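Speaker Notes
Textile Donations and the Reuse Program: Briefing for Partner Organizations
Ondard Community Reuse Office
28 May 2024

Slide 1. Welcome
Good morning. On behalf of the Ondard Community Reuse Office, thank you for attending. This session covers the intake of clothing and household textiles at our two sites, Weseler Street and Serrano Hall. Questions will be taken at the end. Printed copies of the acceptance list are on the table by the door.

Slide 2. Background
The Office was founded in 1944 as a clothing exchange for families in the district. It has operated under its present charter since the move to Weseler Street. The purpose set out in the charter has not changed: to receive usable clothing from residents and to provide it at no charge to households that request it.
(Pause. Allow late arrivals to be seated.)

Slide 3. The past year
The two sites filled 1233 household requests. Children's clothing and bedding remained the most requested categories. Requests for winter coats came in well into April, and the coat rack at Serrano Hall will therefore stay open one month longer next season.
Refer partners to the annual report for figures by site. Do not read the table aloud.

Slide 4. What we accept
Clean, dry clothing in all sizes. Sheets, blankets and towels. Shoes tied or banded in pairs. Curtains, if the hooks have been removed.
We do not accept pillows, mattress pads, carpet, or items that have been stored with mothballs. Single socks and worn-out garments should go to the municipal textile bin.
Partners often ask about missing buttons. A garment with a missing button is accepted. A garment with a broken zipper is accepted only at Weseler Street, where the mending room is located.

Slide 5. Preparing items at home
Residents should be asked to check all pockets, close zippers and sort by adult and child sizes. White and brightly colored items should be washed separately before donation. Bags should weigh no more than a person can lift with one hand.

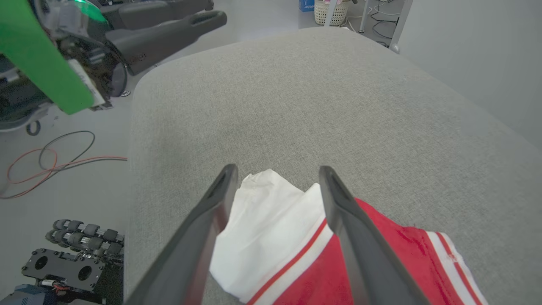
Large donations, such as those following a house clearance, must be scheduled by telephone. The Ponavent van is available to partner organizations for this purpose. It carries up to 800 pounds per trip and requires 5 working days' notice. Please give the floor number and state whether the building has an elevator.

Slide 6. Referrals
A referral form is needed for first requests only. The form asks for household size, clothing sizes and a preferred site. It does not ask for income, and partners should not attach financial records.
Forms that arrive before noon are entered the same day.

Slide 7. Questions
Open the floor. Questions on storage leases should be directed to the Office in writing. Remind attendees to sign the attendance sheet and to return visitor badges at the front desk.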